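Wanted: two part-time table setters, Parkmont breakfast room
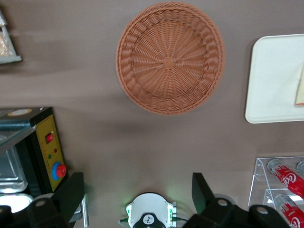 A reader of our last ad wrote in to ask whether anyone needs training to put out a bread basket. Fair question. We have our doubts about training too, and 30 applicants told us they were "passionate about hospitality."

Prevlow wants people who set out baskets and trays the same way at 7 a.m. on a bad day. Shifts run 45 minutes longer than you'd expect, cleanup included. Paid, yes. Glamorous, no. Skip the cover letter and tell us which mornings you can work.

Start: December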